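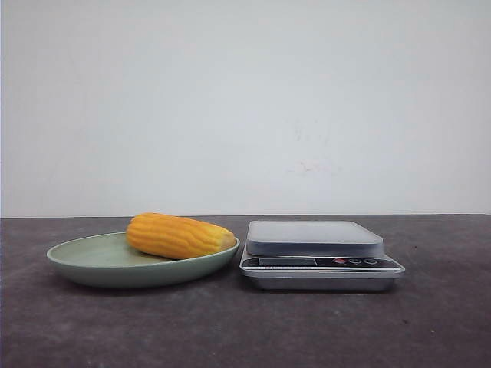 Do away goals count if Korbridge and Baltico finish level over the two legs?

The away goals rule was dropped from the European competitions a few seasons back, so a level aggregate score after the second leg means extra time and then penalties.

Korbridge Supporters' Forum > First Team > Europe
Thread: Baltico (A), second leg – travel, tickets and who plays at left back
Started July 2026

flatcap_end wrote:
Pinning the bit about away goals to the top as it's been asked on every thread since the draw. Everything else about the second leg can go in here. I still can't quite believe I'm typing the words second leg! We are one goal up going to Plulano, in Europe, with a full back playing on the wing and a goalkeeper who was on loan in the division below at Christmas. Enjoy it, all of you.

So, thoughts on the first leg? I thought we were superb until the hour and then hung on. The winner in the 83rd minute was the loudest I've ever heard our ground, and I was there for the promotion game.

millrace wrote:
Louder than the promotion game by a mile. My ears were still going on the bus. I've watched the goal back more times than I should admit and what I love is the run from the near post – he drags two of them with him and never touches the ball. You don't see it on the first replay because everyone is watching the cross.

Do we think the manager sticks with the back five? I'd like to see us have a go.

GasworksLane wrote:
Have a go? Away from home, a goal up, against a side that's been in Europe eight seasons out of the last nine or whatever it is? Sit in, stay narrow, let them cross it. They had one header all night that worried me and it went over.

millrace wrote:
They had a lot more than one header. They hit the post, they had one cleared off the line and the lad on their left should have squared it just before half time. If we sit on the edge of our own box for the whole match we'll be out before the last bus. Three in midfield, please, and somebody quick up front to make their centre halves turn.

GasworksLane wrote:
Cleared off the line by a back five though.

flatcap_end wrote:
You're both right, annoyingly. I'd start with the five and be brave with the wing backs. Our right side was brilliant in the first half when he got past their winger early and made him chase back. He'd stopped doing it after the break, and I think he was just cooked.

tuesday_reserves wrote:
Fitness is the thing that bothers me. Baltico's league runs through the summer so they're in the middle of their season, and ours have had three friendlies and a training camp. You could see it in the last quarter of an hour. Everyone was brave and everyone was running through treacle. I'd have the substitutes on earlier this time, and I'd rest most of them on Saturday even if that upsets the people who've paid for the friendly.

saltmarsh_red wrote:
I've paid for the friendly and I'd be delighted! Play the kids. Let me see the young lad from the under-eighteens for an hour.

Question about tickets while I'm here. What is our allocation and is it done on points?

flatcap_end wrote:
Up to 1760 in the away end, according to the ticket office, but the final number depends on how much netting the hosts put between us and the next block. Season ticket holders first, by loyalty points, then members. It's a proper old curved terrace with seats bolted on, open to the sky, so take a coat even in August.

saltmarsh_red wrote:
Thank you! Coat noted. I have enough points for once in my life.

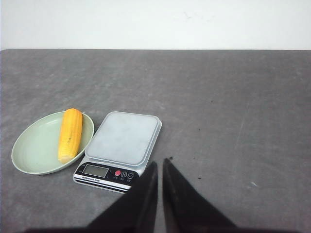

peg_and_pendulum wrote:
Left back is where the tie gets decided for me, and I don't think we've talked about it enough. Their right winger is the best player either side has got. He goes outside, he goes inside, he takes the corners, and for the first half hour our lad didn't get near him. Then he started showing him down the line and it changed completely. I was replaying all this at tea time, with an ear of corn on the green plate and the kitchen scale next to it, and ended up using the lot as a back line on the table. The corn was the winger. If the scale (left centre half) comes across early enough, the corn has nowhere to go but round the rim of the plate, and that's fine by me, he can cross from there all night. So leave the left back alone, he's learned something, and tell the centre half to get over there sooner.

GasworksLane wrote:
Best tactical post this forum has had in years and I agree with every word. Stay compact. Show him the rim of the plate.

millrace wrote:
I disagree, warmly. The lad did well, but he was booked and he was one mistimed tackle from going off. Our other left back is quicker and doesn't need help from the centre half, so you get a spare man in midfield. Start him, and bring the first one on to see the game out.

tuesday_reserves wrote:
The other one hasn't played a competitive match since March. You'd throw him in against that winger?

millrace wrote:
I would! He's looked sharp in every friendly, and he's the best crosser at the club. I know, I know, I'm always the one shouting for the attacking option. One of these days I'll be right.

saltmarsh_red wrote:
Can somebody do an idiot's guide to getting there? I've been to plenty of away games but never one where I needed a passport, and I'm getting more excited than is good for me.

flatcap_end wrote:
I went over in the spring for a family thing, before any of us dreamed of this draw, so I know the town a little. Here goes, in bits.

Getting to Plulano
There's no direct flight from anywhere near us. You fly to the coast and take the train, and it's a lovely ride, along the water for most of the way and then up through orchards. Sit on the left going out. The trains run late into the evening but the last one back goes before a match with extra time would finish, so if you aren't staying over, think hard about that. I'd book a room. The town is small and the rooms will go quickly now the tie is alive.

Bags
The ground has a small bag rule and they're strict with it. Anything bigger than a sheet of paper goes in the lockers across the road, and there's a queue for those as well. Flags are fine without poles. Drums have to be agreed with the club beforehand and ours has already asked.
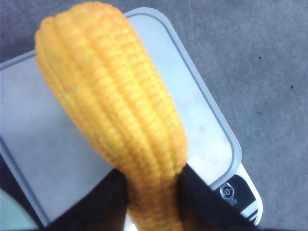
Where to meet
The Kong, on the corner of the market square. It's a big cheerful bar with long tables out at the front and the owner is football mad. I dropped in when I was there and he had a Baltico scarf over the till and an old tournament poster on every wall. He's expecting us and he's happy about it. Home fans drink there as well and from everything I've heard they're good company, so please be the same. It's an easy walk from the square to the ground: follow the tram line and turn at the church.

At the ground
Our gate is on the river side. Get there early, they search everyone properly and it's one gate for the whole of our end. The view is better than you'd think from the photos, especially higher up, though the running track puts you a long way from the near goal.

saltmarsh_red wrote:
That is wonderful, thank you. Room booked while I was reading it. Left side of the train!

orchard_view wrote:
Baltico supporter here, I hope this is allowed. I found your thread looking for team news. Welcome to our town in advance! All that is said about the Kong is correct, but go to the back room if it rains. One correction. The walk by the church is now closed for works, so stay with the tram line until the bridge and come along the river. There will be signs.

About the football – we were very surprised by your team. In the newspaper here they said it would be easy, and then it was not easy at all. Our winger has had a bad ankle all this month, and I think he will play anyway. I expect us to win by two but I expected this last week also.

flatcap_end wrote:
Very much allowed and very welcome! Thanks for the tip on the bridge, I'll put it in the first post tonight. See you in the back room.

GasworksLane wrote:
Friendly and informative, and he's just told us their winger has a bad ankle. Give this man a moderator's badge.

millrace wrote:
If the ankle's bad then there's even more reason to attack down that side. He won't want to track back on it. I rest my case.

peg_and_pendulum wrote:
You could be told the moon had a bad ankle and you'd want three up front.

millrace wrote:
Correct!

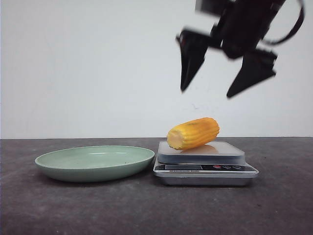 Corn on the cob on the kitchen scale.

tuesday_reserves wrote:
Going back to orchard_view's post, how do Baltico usually play at home when they're behind in a tie? The bits I've found online all show them pressing like mad for the first twenty minutes and then dropping off.

orchard_view wrote:
It is like this, yes. At home we start very fast because the crowd wants it. If there is no goal then people begin to complain, and the players hear it, it is not a big stadium. So for you the start is the most important thing. I should perhaps not say this.

tuesday_reserves wrote:
Brilliant, thank you. That settles it for me, I'm with the back five for the first half at least, then get the quick ones on when it goes quiet. Long throws early too. They didn't like those one bit in the first leg.

GasworksLane wrote:
Welcome aboard.

millrace wrote:
Traitor. I'll take the first half if I can have the second.

saltmarsh_red wrote:
Does anyone know if the club are doing a beam-back for those who can't travel? My dad isn't up to the trip and he's been coming since he was tiny. I'd love him to watch it with people.

flatcap_end wrote:
They are – big screen in the clubhouse, doors two hours before kick-off, free for season ticket holders. He should get there in good time if he wants a seat near the front. Tell him to ask for the table by the trophy cabinet, it's out of the draught and he can see the whole screen from there.

saltmarsh_red wrote:
He's just rung me to say he's already sorted his scarf out. Up the town! I'll be on the early train if anyone wants company.

peg_and_pendulum wrote:
Early train for me as well. I'll be the one on the left-hand side, still going on about the left back.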